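The Long Table in March

Posted in March by the Wongate workshop page

We share the back half of the Wongate building, and the long butcher-block table is the piece of furniture everybody ends up using. It is 14 feet end to end and came out of a closed school kitchen. Small parts get laid out on it, sorted, measured and put away again, and by the end of a month the top shows it.

The planks are pale and streaky and have never been sealed. We wipe the top down with a barely damp cloth and leave it at that. The white scoop with the yellow rim is about the shape of a small dustpan.

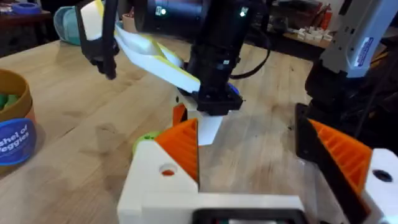 Oil it twice a year and stop worrying, was the advice from a reader in Immont, who has kept a maple counter going that way for 15 years. We may try a corner first. The concern is oil getting onto the printed parts, which pick up everything.

Most of the bench work now happens toward the middle of the table. Tools live in the Karo cabinet by the door, and anything left out at closing goes into the bin underneath.

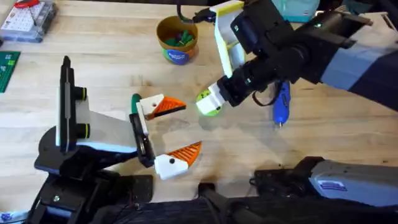

Color is the cheapest labeling system we have. Gray and black parts used to vanish on a bench full of other gray and black parts, and two of us once spent a whole lunch looking for a bracket. The lime green piece on the tabletop is easy to pick out from across the bench, and the orange ridged pads are nearly as good. We ordered 4 more spools in bright colors from Manzano and plan to retire the gray.

Parts with a lot of holes take the longest to check. This green disc has a big opening in the center and a ring of smaller holes in two sizes — larger and smaller, all the way around.
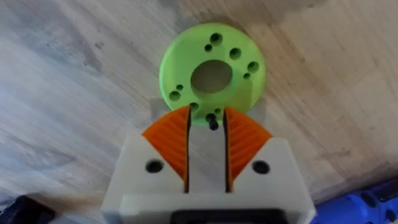
Measure the holes after the part has cooled overnight, a reader wrote to us last month, or the numbers will drift. We do that now and write the sizes on a card that stays with the part. The parts log stands at 2,172 entries.

Comments (3)

benchdog: What grit do you use on the top when it gets rough? Mine fuzzes up after every wipe.

Wongate workshop: 180, by hand, with the grain. Then a dry brush.

plainsawn: Would like to see the Karo cabinet with the doors open next time.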